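4. Setting up the hand-held grippers

I've set up the pair in our Tridville room more times than I'd like, so these are the steps in the order I do them now. The Wollitz sheet that came with our carry case has you start with the software. I start with the fingers.

1. With the power off, open and close each gripper ten times by hand. You want the same light drag all the way. If one side feels gritty, wipe the pivots with a dry cloth and try again.

2. Check the blue fingertips. I swap ours after 600 grabs, sooner if an edge starts to lift.

Caution: don't oil the linkages! I did that once and spent an evening picking lint out of them.

3. Plug in the cable and leave some slack near your wrist. Ours is 70 cm from grip to clip and that's plenty.

4. Open the fingers all the way and press Zero in Ghauri. Let go slowly, then squeeze fully shut. The reading should land near 200. If you get error 421, reseat the plug and zero it again.

5. Do the second gripper the same way. Please don't copy the numbers over from the first one (I know it's tempting).

6. Now try both on a messy pile of soft stuff. I like a bed for this, with plush toys, crinkly packages and a cloth or two. 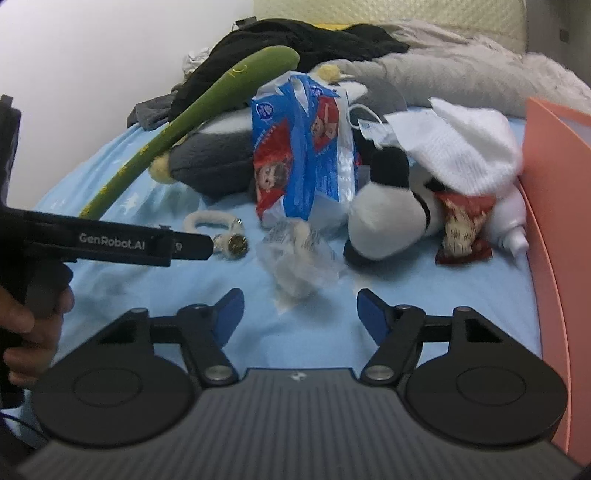

Start with the fingers wide open and go for something small and light before you try the big bulky things. If a fingertip drags on the sheet, raise your wrist a little and come in steeper.

Note: Saltska saves the zero when you log out, so log out before you pull the cable.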